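Resetting the sorting cell after you swap finger pads
Posted by Elmarie, Feb 4, 2024

A few people on the Tromwood list asked how I get our little sorting cell going again after new pads go on the gripper, so I finally wrote it down. You'll want a hex key, a microfiber cloth, some isopropyl alcohol and a bit over an hour. If you have your own routine and it works, keep it! Mine grew out of a lot of dropped cups.

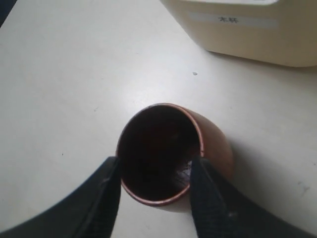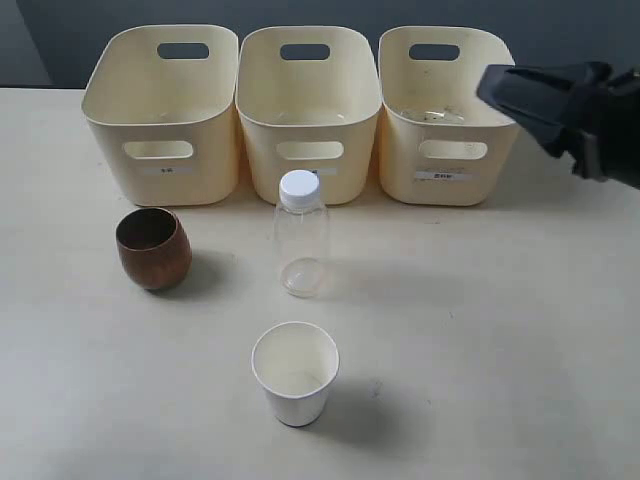 The table at work: a copper-colored cup between the fingers in the first, and the bins with the wooden cup, bottle and paper cup in the second.

Before you start

Hit the stop, wait for the arm to settle, and cut power to the gripper at the controller (the arm can stay on). Save your current pose file under a new name. I skipped that once and spent a whole evening teaching bin positions again, with Kgomotso reading me numbers over the phone.

Step 1. Fit the pads

Wipe the bare fingers with alcohol and let them dry. Press each pad on from the tip down, and keep the grid on both pads running the same way up. Snug the retaining screws, then back off a hair and snug them again. If a pad edge lifts when you run your thumbnail along it, peel it off and start over.

Step 2. Zero the gripper

Power back up and close the fingers on nothing, slowly, at the lowest force setting. When they meet, set zero. Open all the way, close again, and check the reading. Ours should come back within 2 counts. If it doesn't, one pad is sitting proud, so go back to step 1 (sorry).

Step 3. Put the bins back where they live

The bins go in a row along the back of the table, labels facing front. They're light and they creep, especially if somebody has been leaning over the table. I push them up to the tape marks and then jog the open gripper over each one at travel height, just to see that the fingers will clear the rims and that nothing is going to snag in a handle hole. The end bin nearest the arm is the fussy one for us. Give the bins a wipe while you're there, since crumbs of old pad love to collect in them.

Step 4. Teach the grasps

Do the stiff cup first. Bring the fingers down on either side with the wrist camera looking into the mouth of the cup, and jog until the rim sits evenly between the pads. Close gently. If the cup scoots sideways as you close, you're off center, so open up, nudge over and try again. Save the pose only when it closes without a scoot.

Then do the wooden one. Rounded sides want the fingers lower than you'd think, around the fat part of the body.

The bottle I grab by the body, well under the shoulder. Oleksandra likes to take hers by the cap, and it works for her, but I've had too many swing.

Paper cups last, and with the force turned way down! Our force number for paper is 6 and for everything else it's 459, on the Plenby driver's scale, so please don't copy those onto a different gripper. Start low and creep up until it holds through a slow lift.

Step 5. Slow run

Run the whole sort at quarter speed with your hand on the stop. I do two passes with each item, moving its start spot a little between them. Watch the release as much as the grab, because new pads are sticky and a paper cup can ride back up with the fingers. A dab with the cloth usually cures that.

If it still slips

Clean the pads again, then re-zero. Check the screws. After that I'd look at the camera offset, which is a whole other page and I haven't written it yet. Cathal has some notes from September in the shared folder, under "wrist cam".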